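Skarkley Worktop Oil: Frequently Asked Questions
Last updated Thu 17 October

What is the difference between Skarkley Clear and Skarkley Ava?
Both are hardening oils with the same base. Clear has no pigment and deepens the color of pale woods slightly. Ava contains a small amount of white pigment that offsets the yellowing of maple, beech and birch. Ava is not recommended on walnut or other dark woods, where the pigment shows in the pores.

How much surface does one can cover?
The standard can covers 83 square feet in a single coat on sanded, close-grained hardwood. End grain takes up considerably more. Calculate end-grain edges separately and allow double.

Can I apply it over an existing finish?
Over a previous oil finish, yes, after cleaning and a light sanding. Over varnish, lacquer or polyurethane, no. The oil has to enter the wood, and a film finish will stop it. Film finishes must be removed down to bare wood first.

Does it work on butcher block made from glued strips?
Yes. Neighboring strips may absorb oil at different rates and the contrast between them may increase after the first coat. It usually evens out by the second. Test on the underside if color match matters.
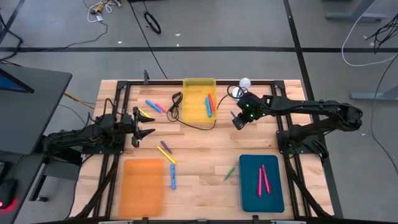
Butcher-block top with a striped grain and a yellow plastic bin.

What grit should I stop at?
150 for most tops, 180 for maple. Sanding finer closes the surface and reduces uptake. We get questions about polishing to 3000 grit – at that level the oil sits on the surface and wipes off, and the wood is left close to unprotected.

How long between coats?
Leave at least 10 hours at normal room temperature. Cool or humid rooms need longer. If the surface feels tacky, wait. Do not apply heat to speed up curing.

Why are there shiny patches?
Excess oil was left on the surface. Wipe all remaining oil off within 20 minutes of application using a lint-free cloth, working along the grain. Patches that have already hardened can be cut back with a fine abrasive pad and a little fresh oil. Check sheen from a low angle with a single light source on one side. Ceiling lights tend to hide the problem.

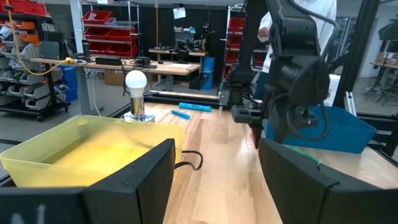

A customer in Clarkunbridge wrote in September that the patches on her top only showed after dark, with a lamp at one end, and that one pass with a gray pad and fresh oil removed all but the largest. For the remaining spot we advised a second pass after full cure.

How do I dispose of used cloths?
Lay them flat outdoors, away from anything flammable, until fully hardened, or soak them in water and seal them in a metal container. Oily cloths left in a pile can self-heat and ignite. This applies to paper towels and abrasive pads as well.

How often should I re-oil?
When water stops beading. A kitchen top near a sink may need it twice a year, a desk much less often.

Where do I find the batch number, and who handles returns?
The batch number is printed on the base of the can. Cans from batch 428 have a revised lid and need a flat opener. Returns for all Skarkley products go through Ó Conaill in Clarkunbridge. Opened cans are accepted only if the contents have gelled.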